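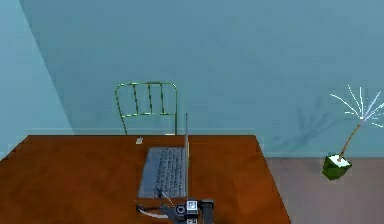

Does a standing desk fix a sore back? Mine didn't, and after a winter of trying I doubt the desk was ever the part that mattered.

October, by Bjartur Hauksdóttir

I bought the Stistar in a weak moment, after a colleague at the Nalcombe office spent a whole lunch telling me sitting was going to kill me. I asked where he'd read that. He'd read it on the page where he bought his desk.

So I started keeping notes. Every time I went from sitting to standing I wrote down the hour and how my back felt, one to five. By spring I had about 200 entries, and if there's a pattern in them I can't find it. Bad mornings were bad at either height. The good days mostly came after I'd walked to work, and a few came after I'd slept well, and one very good stretch was the week I had the flu and did nothing at all.

I know - one person, one back, no control group. I'd say the same to anybody else waving a notebook around. But the sellers don't offer much better. The leaflet in the box promised I'd burn an extra 1,000 calories and never said over how long. A day? A year? I wrote to ask and got a discount code for a foot mat.

My feet hurt, by the way. That was new.

What I do now is get up when the kettle needs filling and walk the long way around the block before 2 p.m., when the calls start. My back is a bit better, or I've stopped scoring it. The Stistar still goes up and down and I still raise it some afternoons, mainly because I paid for it.

If yours worked for you, fine. Tell me what else you changed that month.

Filed under: Work, Grumbling, Things I Bought

Recent posts
The Clarnutard sleep ring and my three bad nights
Bjarnason's cold showers, reconsidered
Who decided on eight glasses of water?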